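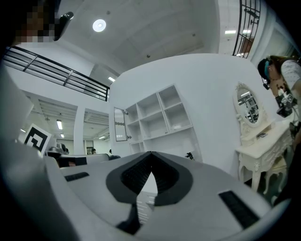 Progress Report: Hand-Held Gripper Upkeep, Wadent Project
Monday, April 3, 2023
Prepared by Lucero Yupanqui, Gillidville site

Where we are

We're having a great quarter with gripper 3! It came back into service after a full strip-down, and the finger now sits straight in its recess with no play at the base. I had been chasing that wobble since August, so I'm very happy to write this paragraph.

Work done

Finger and mount: removed, cleaned, refitted. Both mounting screws replaced. Cheng suggested checking the fit again after 125 open-and-close cycles, and we did (no change).

Housing: wiped down, including the dark slots on either side, which collect lint whenever we practice with folded cloth.

Marker cards: the square black-and-white markers get knocked off angle as people walk by, so straightening them is now the first line on the morning checklist.
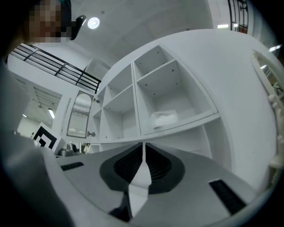 Gripper at the white shelving unit, with a folded cloth in one of the compartments and a marker to the left.

Still open

The spare finger from Wornent is on order, with 18 days quoted. Until it arrives we have no backup, and I'd like approval to order 2 next time.

I also want to write up the refitting steps properly. They live in my notebook right now, and the torque settings are on a sticky note inside the lid of the parts box.

Next report covers the spare and the written procedure.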